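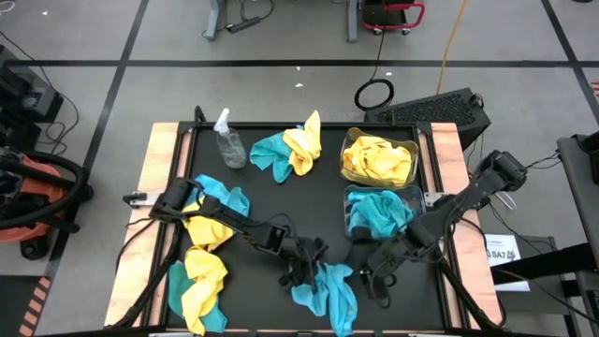

Which cloth goes in which bin?
One bin is for yellow cloths and the other is for teal. Keep the colours apart from the first day and leave them apart through the wash.

Section 3 - Sorting and storing the cloths

The Zuneto cloth kit is supplied with yellow and teal microfibre cloths, clear bins and a spray bottle. Yellow is for dry dusting. Teal is for damp wiping with the Urquijo surface cleaner. If your workplace already has a colour code, follow that one and write it on the card inside the kit lid.

3.1 Before first use

1. Wash all cloths once in warm water, by themselves. New teal cloths can lose a bit of dye.
2. Hang to dry, or tumble dry on low.
3. Rinse the bins and let them dry with the lids off.
4. Fill the spray bottle to the shoulder and turn the nozzle to the closed position.

CAUTION: No fabric softener and no dryer sheets. Both coat the fibres and the cloth will smear.

3.2 Sorting after the wash

1. Clear a flat surface and tip the cloths out onto it.
2. Pull apart any that have come out of the wash bundled together. A yellow and a teal will often cling to each other.

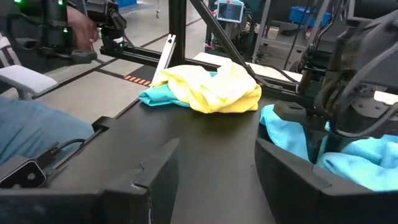
Fig. 3-2. Yellow cloth on top of a turquoise one, to be separated before sorting.

3. Shake each cloth once and check it for grit, threads or stiff patches. Put damaged cloths in the rag bag.
4. Place the yellow cloths in one bin and the teal cloths in the other. Folding is optional. If you do fold, quarter the cloth with the label to the inside.
5. Press down lightly and stop filling when the cloths reach the rim. Extra cloths go on the shelf.
6. Stand the spray bottle beside the teal bin.

Note: Colours can be hard to judge under warm bulbs. Teal may look light blue or turquoise depending on the lamp and on how often the cloth has been washed - treat all of these as teal.

CAUTION: Do not put damp cloths in the bins. They will go musty within a day or so, and the smell takes more than one wash to shift.

3.3 Replacing cloths

Replace a cloth when it leaves lint on glass or no longer picks up water. Spares come in packs of 12 from the Irnville store, in single colours only. Older Tustness bins are slightly shallower than the current ones and can still be used, but the lids are not interchangeable.

Questions about this section go to Lợi Phùng at the Irnville store. Please have your kit number ready.

Section revised 2020-01-07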